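[urkura-cans] Re: Full or empty? (and the Kallmont swap)

Sorry for slow answer, been on the road and the phone eats anything longer than a paragraph. Answering inline where I can, rest at the bottom.

> Hi all, new to the list. I inherited my uncle's soda cans, mostly 70s and 80s,
> a lot of them still full. He kept them in the garage. A couple have started
> to weep at the bottom seam and one shelf is sticky all the way down. My
> question is do I drain everything or only the leakers? I read in the old
> archives that a full can is worth more.

Drain them. All of them, not only the leakers. The "full is worth more" thing comes from beer people in the early days and it was shaky even then. On soda it's the wrong way round, the acid gets through the liner sooner or later and then it goes for the neighbors on the shelf. I lost a nice run of Brelus grape that way. One bad can on the top row, whole column under it pitted by spring.

> Also how do I do it without wrecking the can? And what do people use for
> tools?

Bottom, always bottom. Two small holes close to the rim, on opposite sides, one to let air in. Old church key if you have one, otherwise a nail and a light hammer. Do it over a sink, with glasses on, and NOT a warm can. Let it sit in the fridge overnight first or you will be washing the ceiling. Then rinse with warm water, few times, last rinse distilled if you have hard water. Stand upside down for a couple days. Don't put them in the oven to hurry it, the ink goes dull. Ask me how I know.

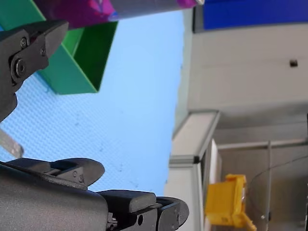

Jaws up close, blue underneath.

For tabs: leave them alone. A lifted tab costs you more than a small dent. If it's already loose don't glue it, buyers spot glue from across the room and then they start wondering about everything else on your table.

> He also had labels on some of them, masking tape with dates written on.
> Should those come off?

Depends how long they've been there. Masking tape dries out and bakes on. Hair dryer on low, pull slow, flat against the can and not straight up. If the paint starts coming with it stop right there and leave the rest. A can with tape on it is still a can, a can with a bald stripe goes in the filler box. Write down the dates before you pull anything!! That's provenance, and half of us would kill for it. Pencil on an index card, one card per can, card goes inside the box with it.

No lighter fluid on the lithographed steel ones. Some people on here will tell you it's fine. Maybe it is. I've had yellow come right off on the rag.

> Last thing, how do you all store them? The garage is out I guess.

Garage is out. Attic too, and any room with a big window. Inside closet on an interior wall is best, or a dry basement if you keep them up off the concrete. I have mine in flats from the grocery store, lids on, 4 flats high and no more than that. Anything higher and the bottom ones start to ring. Silica packs if it's humid where you are, swap them out at Thanksgiving and again when it gets hot.

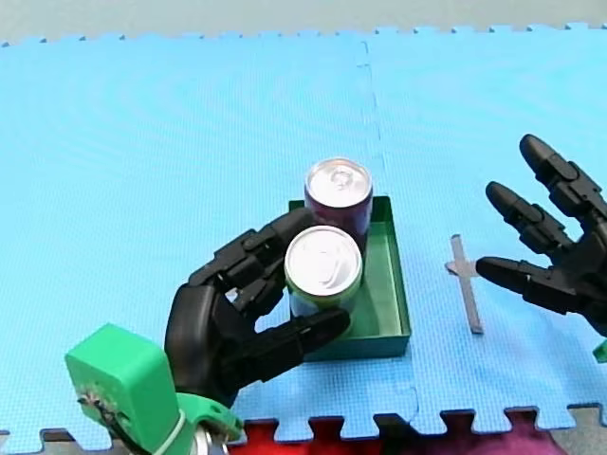
And keep a list. Doesn't have to be fancy. I ran mine in a spiral notebook till it got to 1,042 lines and then I paid a kid to type it up, should of done that years before. Brand, flavor, bottler city if it's on there, opening type, grade, where it came from. The bottler city is the one everybody forgets and it matters more than the year on the regional stuff.

OK, on to the swap. Somebody asked off list if it's still on. Yes. Sunday, the Agbayani hall in Kallmont, same as last November, doors at 7 for tables and 9 for walk-ins. Tables are 50 dollars this time, went up, the hall raised the rent on us. There's roughly 75 spaces in the lot behind and they fill early so if you're coming with a trailer park on the street side. No hand trucks on the wood floor, they were serious about that last year. Bring a blanket or something for under your boxes.

Trade table by the stage again, no cash on that one, trade only. Dollar boxes go along the back wall. If you have conetops please put a price on them, last year I walked around asking and asking and it gets old.

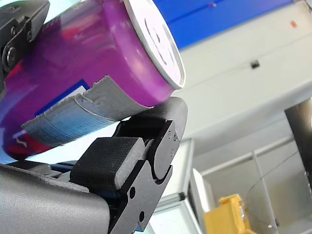 Purple can, duct tape around the middle.

I'm looking for: Brelus orange and lime, pull tab, any bottler. Any Urkura local ginger ale, grade 2 or better, would look at a 3 if the face is clean. Have plenty of cola dupes to trade, plus some diet cans that I can't seem to give away. Also have a stack of empty flats free to whoever hauls them.

To the original poster, don't sell the lot to the first dealer who calls. Come to Kallmont with a box of them and the index cards, people will look them over for nothing. Post your list here first if you want, and mention which ones are steel.

Gotta run, table stuff still in the truck. Will check mail again tonight if the motel wifi works.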